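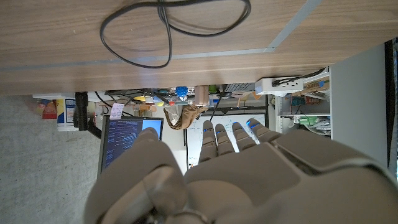
Tidying loose cables on a desk

December
By Elsie Partington

A cable left in a loose tangle on a desktop catches on sleeves and takes up working space. The method below deals with one desk at a time and needs no drilling. Allow 70 minutes for a desk with a monitor and a few accessories, less if the cables are short.

What you need

– six reusable hook-and-loop ties
– six adhesive cable clips, sized to the thickest cable
– masking tape and a fine marker
– a dry cloth and a little rubbing alcohol

Step 1. Shut down and unplug
Save your work, shut down the computer and switch off at the wall before removing any plug. Label both ends of each cable with a flag of masking tape as it comes out. Write the name of the device on the flag, not the socket number, as sockets tend to get reassigned.

Step 2. Remove the tangles
Free one end of the cable and work from that end back towards the middle. Do not pull on a loop that is already crossed by another; open it by hand and pass the free end through. Lay the cable out straight on the floor and let it rest for ten minutes. A cable that springs back into a curve should be coiled in the direction it already favours.

Step 3. Set the length
Measure the route along the back edge of the desk, then add a hand's width at each end for slack. Coil whatever remains into an oval, no tighter than the width of your palm, and secure it with one tie at each long side. Ties should turn freely under a finger. Overtightening deforms the jacket, particularly on thin data cables.

Step 4. Fix the clips
Wipe the underside of the desk with alcohol and let it dry. Laminate takes adhesive well once the polish is off. Oiled timber does not, and screw-in clips are the better choice there. Keep clips clear of seams, metal trim and any place where a stand or clamp needs to grip. Press each clip for 30 seconds and leave it unloaded for an hour.

Step 5. Route and reconnect
Run power along one line and data along another. Where they have to cross, cross them at a right angle. On a sit-stand desk, raise the top to full height before closing the last clip – the cable must not go taut at any point of travel.

Step 6. Check the floor
Nothing should hang low enough to meet a chair castor or a foot. On carpet, bring the power board off the pile and mount it to the desk frame if the cord allows. Keep its switch within reach.

Remove the tape flags only after every device has powered up.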